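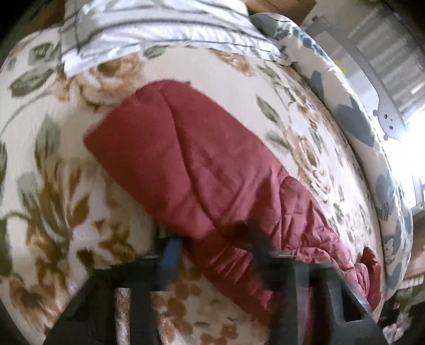
Red padded piece on the floral sheet.

Saturday, October, after lunch. Padded things day! I've been looking forward to this one. The red piece is lovely to work with and an absolute pig to fold, a good mix for the Curine bag trials.

It lies fairly flat at the broad end, with one long crease running down the middle, then goes into all those puckers and wrinkles at the narrow end. I tried thirds first. Too springy. Then I rolled from the narrow end, pressing the air out with my forearm as I went, and it held - much better than I'd hoped. Weighed it afterwards on the small scales: 920 g, bag included, so we're under the 1000 g limit Renata Benítez set for the Ristunero shelf boxes. Very pleased with that.

Rest time between goes: 20 minutes laid out, so the filling can come back up. Did 4 goes in all. The last roll was the neatest, and I think that's down to smoothing the crease by hand before starting.

The big bed is so much nicer than the bench for this, plenty of room to turn a sleeve or flap over without it sliding off. Keep the sheet on.

To try next: the Lukáč straps (wide ones), and rolling towards the flat end instead. Brunberg bags still not here, chase.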